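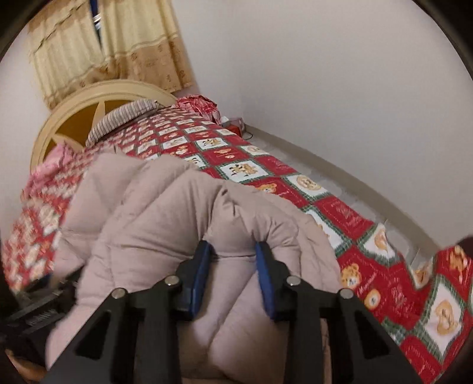 Bikitholm guest house, upstairs bedrooms, August walk-through. Checked by Hye-jin Cho, comments by Grímur Ragnarsson. Bedding first this time, as it took longest. A thick comforter like the mauve-beige one, quilted in puffy diamonds and laid over a red patchwork quilt, has to stay well clear of the wall heater and the reading lamp.

Smoke alarm, hallway — PASS. Tested at 10 a.m., heard in all rooms with doors shut.

Smoke alarm, room 3 — FAIL. Chirping. Battery replaced same day, retest Monday.

Wall heaters — PASS with comment. Clear space kept in front of each. The guard in the back room has a loose screw at the bottom left. Tightened, but the hole is worn and needs a bigger plug.

Bedside lamps — FAIL. One lamp had a bulb over the limit printed on the shade ring. Swapped out. Please check the spares drawer and throw away any others of that kind.

Bedding labels — PASS. Care and fill labels still attached and readable. Do not cut them off, even if guests complain that they scratch.

Window locks — PASS. Back room sash is stiff. Candle wax on the track helped a little.

Outlets and cords — PASS with comment. Extension cord behind the dresser removed. It ran under the rug, which we wrote up last time too.

Exit map on door — FAIL. Room 3 still has the old one showing the side stairs. Graça Paiva has the new prints.

Fire extinguisher, tag 3582 — PASS. Gauge in the green, pin in place, bracket firm.

Open items go to Gyu-bin Maeng. Repair budget for this floor is $400, of which $200 is already set aside for the stair rail.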